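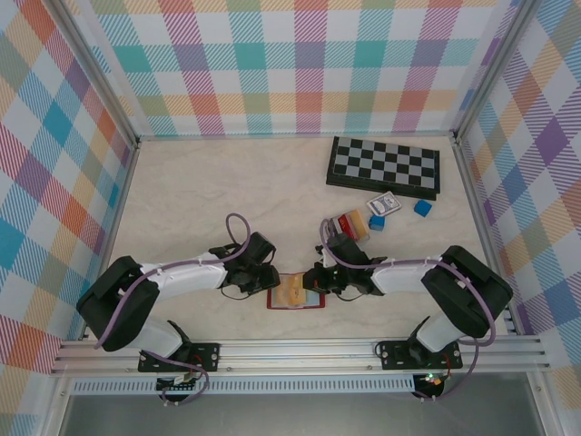 Boris Trnka

Socorro Quispe keeps the fault log for the two-arm cell at Bradcombe, where a pair of small arms bolted to one rail practice sorting, lifting and handing over objects. Most entries in the log are one line long. The entry for the elbow fault is four pages, and she agreed to go through it with me.

The fault first appeared as a missed handover. The left arm was to pass an item across the middle of the floor to the right arm. The right gripper arrived, closed, and then opened again without a command.

"We read it as a gripper problem for two days," Quispe said. "We changed the finger pads, then the gripper servo. Both were fine. The replaced parts are still in a drawer and they work."

The controller records the position of each joint and any dropped messages on the servo bus. Quispe exported the records for 3,360 handovers run over the previous weeks and sorted them by the pose of the right arm at the time of the drop. Of those, 34 had lost contact with the gripper servo for long enough to trigger a reset. All 34 had the right elbow bent past the same angle.

"Once you sort by elbow angle it is a short list and a very obvious one," she said. "Before that we had been sorting by object, because people remembered the object. Everyone was sure it was worse with the playing cards. The cards were just placed where the arm had to fold up to reach them."

The cause was the cable. On these arms it runs outside the links, held by small clips, with a loop left over the gripper for wrist movement. During a service in September one clip on the right arm had been refitted closer to the elbow than before. That took slack out of the section crossing the joint. With the elbow extended there was enough cable. With the elbow folded, the connector at the servo was pulled sideways and one contact opened.

I asked whether the connector had been damaged.

"The housing was worn on one side. You could seat it fully and it would still rock. We replaced the cable and the servo-side connector together. I did not want a new plug in an old socket."

The safety side of the entry concerns what the arm did after each reset. The servo came back with torque off, waited for the bus, and then accepted the last goal position it was sent. In most cases that position was close to where the gripper already stood. In one case it was not. The gripper had been pushed open by hand while an operator from Mockus, the contractor that runs the evening sessions, was clearing a jammed item. When the bus recovered, it closed on his finger.

The injury was a bruise. Quispe filed it as a safety event and stopped the cell the same evening.

"He had pressed pause," she said. "Pause stops the program. It does not remove power from the servos, and the label on the button did not say so. He did what the label told him to do."

The cell stayed off until three changes were in place. The pause button was relabeled "Program hold - arms live." A separate switch now cuts servo power to both arms, and the written procedure requires it before anyone reaches past the rail. The controller firmware, supplied by Luvano, was set so that a servo returning from a reset takes its measured position as its goal and stays there until the operator confirms.

The last change caused trouble of its own. In the first version, confirming one joint confirmed every joint on that arm. Quispe found this on the bench by unplugging two servos at once.

"It was a sensible thing to build if you think only one joint ever fails," she said. "A cable fault can take out everything downstream of it. We sent it back and they fixed it."

Acceptance was run with the arm folded to its limit on every cycle, which normal work never asks for. The new cable completed 1,119 cycles with no dropped messages. She then moved the clip back to the bad position on purpose, using the old cable, and the fault returned at cycle 571. She considers that second result the more useful of the two.

"Without it, all I can say is that the fault has gone away. I have had faults go away before."

Clip positions are now marked on the links with paint pen, and the service sheet gives the distance from the joint to each one. The left arm was checked at the same time. Its clips were in the right places, but its connector showed light wear on the same side, and it was replaced as well.

One item in the entry is still open. The bus logs a dropped message only after the third in a row, so shorter gaps leave no record. Quispe has asked for the threshold to be lowered to one and is waiting for a build to test.

Interview held 27/04/2018.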